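Grevar Wrist View Kit: camera mount, finger pads and the method that goes with them

Price: £1198, pads included
Made in: our Finddale workshop
Ships within 30 days

Hello! I'm Titilayo Edet and I look after the Grevar kit, so if you ring up with a question about it you'll most likely get me. The kit is a small camera mount for the wrist of a robot arm, a pair of flat finger pads, and the write-up of how we teach an arm to pick things up using only what that camera sees.

The method came out of work by Bello Ogundipe and Rakiya Odukoya, who wanted to know whether an arm trained on plain tabletops would cope with a busy one. At first it didn't, not at all (I was there, it was grim). Trained on plain grey only, our arm Peter managed 7 good grasps out of 30 on patterned cloths. So Rakiya mixed patterned coverings into the training runs, the louder the better, and kept both fingertips in view the whole time so the arm always had something fixed to judge against. Same test afterwards, 8 misses out of 30. I was so pleased I rang my mum!
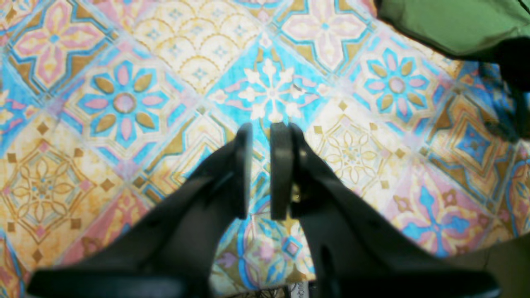 Open fingers over the tile-print surface, from the wrist camera.

I do love that print, all turquoise and pink and mustard. It's also properly nasty for a vision model, with flowers and little diamonds everywhere that look worth grabbing if you don't know any better. Bello still thinks stripes are worse. We argue about it.

What you get in the box:
Wrist mount with two cable clips
One pair of flat finger pads, plus a spare pair
Camera and lead
Printed method notes, including the runs that went wrong

You'll need your own arm and a computer to train on. Check the bolt pattern on your wrist plate before you order, and send me a sketch if it's an odd one, I can usually sort out an adaptor.

One thing we haven't cracked is shiny cloth. Glare still throws the arm off and I'd rather you knew that before paying. Rakiya is working on it, and anyone who has bought the kit gets the new notes free when they're ready.

Page last updated 26 January 2020. Orders and questions to Titilayo Edet, Grevar workshop, Finddale.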